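Switching the house to a water softener

7th February

We moved to Clevada in December and the first thing I noticed was the kettle. It was less than two weeks old and already had a white crust on the bottom. The shower door was cloudy, the towels felt like cardboard, and I was using twice the shampoo I used at the old place.

I bought a pack of test strips at the hardware store and the reading came out at 18 grains per gallon. The chart on the back of the pack stops calling water "hard" at 10 and starts calling it "very hard." I wrote the number on the fridge and started getting quotes.

The first quote was high and came with a lot of talk about financing. The second was from Motbridge, a small plumbing outfit two streets over. Athina Karamanlidis came out, looked at the main line in the garage, and gave me a price of 700 dollars for the unit. Labor was another 500, mostly for running a bypass so the garden hose stays on untreated water. I said yes the next morning.

The install took most of a day. The garage has a drain in the floor already, so that part was easy. The old shutoff valve was stuck and had to be replaced, and I paid extra for that. I also moved the shelves over a foot, and I still haven't put everything back on them.
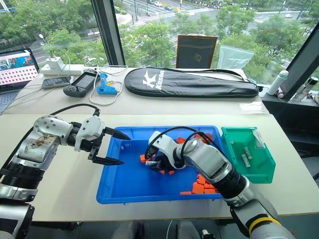 How often do you have to add salt?

Every six to eight weeks for a house with two people, going by what I was told. I check the tank when I take the recycling out. If the salt is less than a third of the way up, I pour in a bag.

I use pellets. The rock salt was cheaper, but it leaves grit in the bottom of the tank and I don't want to be scooping that out. The neighbor across the road, Abdel Rahman, has used rock salt for years and says he cleans his tank every spring and doesn't mind it.

The water feels different. It's slippery, and for the first few days I kept thinking I hadn't rinsed the soap off. You do get used to it. The towels are better. The shower door needed a good scrub with vinegar before it cleared up, and there are still a couple of marks near the hinge.

I set the unit to regenerate at 2 a.m. It takes a bit over an hour and I can hear it from the back bedroom - a low hum, then water running. I may put some foam on the wall behind it.

Next job is flushing the water heater, which I doubt the last owners ever did.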